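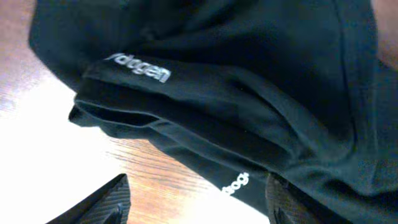
We got going at 7 pm in the back room at Le Goff Street, and I'll say up front that nearly the whole night went on the ward boundary proposal, so if you came for the bylaw on election signs, scroll down. Ludivine Chevalier chaired and I took notes, which is why these are in my words and a bit rambly. Before we could spread the maps out I asked about the black clothing bunched up on the wooden table (smooth, a little shiny, the sort of thing you'd wear for sport), and as no one claimed it that night it's gone on the hook by the door. Please have a look if you're missing something. Apologies came in from the Fenari end, where the road was shut.

Last meeting's notes
Accepted with one fix. I'd written that council "must" hold a public hearing on boundaries. It "may" hold one, and that one word is more or less our whole problem, so thank you to whoever caught it. I've changed the copy on the website.

The Gadenura boundary proposal
Ludivine took us through the draft. At the moment the Gultance flats sit in one ward with the river streets. Under the new map they'd be split down the rail line and handed to 2 different wards, neither of which has a polling place you can walk to from the flats. The proposal says 3,709 enrolled voters would change wards, and most of them, going by the map, are renters on our side of the line.

There was a good long argument about whether this is a legal problem or just an annoying one. My own view, for what it's worth, is that it could be both! The review rules say the wards have to be close to equal in voter numbers, and the new ones are. But they also say "communities of interest" have to be considered, and the report gives that a single paragraph which doesn't mention the flats at all. A few people felt we should go straight to a lawyer and ask about having the decision set aside. Ludivine's answer was that there's no decision yet, only a draft, and a court or tribunal would most likely tell us to come back when there is one. She'd also like us to have put everything in writing first, so that it can't be said later that council never heard from us.

I asked what "considered" really means, and we lost a fair bit of time there. The short version is that we don't know. Ludivine thinks it has to be more than a mention, but she was careful to say she isn't giving advice and we should get some. We agreed to book a slot at the legal clinic and take the report along with the two maps.

Agreed: we put in a written submission on the draft. I'm doing the first go at it, to be passed around before the end of March. It will stick to communities of interest and the polling places and leave the councillors' personalities out of it (this was aimed at me, and fair enough).

Petition
We're at 245 signatures on paper. The online one isn't counted in that and we had a bit of a debate over whether council will take it at all - the standing orders talk about "signed" petitions and stop there. I'm going to ring the clerk's office and ask. In the meantime please keep getting people on the paper sheets, with a full street address, printed so it can be read. A sheet without addresses is likely to get knocked back.

Polling place hours
Short item. At the last local election the Gultance polling place had a queue that took more than 40 minutes at its worst, according to people who stood in it. Anyone in line at closing is entitled to vote, but several neighbours went home because they thought the doors would be locked on them. Agreed that we ask the returning officer for a sign saying so, in English and in the other languages spoken in the flats. If the answer is no, we ask if we can make our own and what it's allowed to say.

Election sign bylaw
We barely got to this one, sorry. The new wording limits the size of signs on private fences and doesn't say whether it covers balconies. Quite a few of us only have a balcony. Held over to next time, when I'll bring the full text so we're not all squinting at one phone.

Anything else
A question about whether people who moved in over the summer can still update their enrolment. Yes, right up until the roll closes, and Ludivine has forms in her bag pretty much permanently.

Somebody asked for better biscuits. Noted.

We wrapped up a bit after 9 pm. Next meeting is in the same room at the same time, and I'll send the draft submission out beforehand, so do read it and scribble all over it.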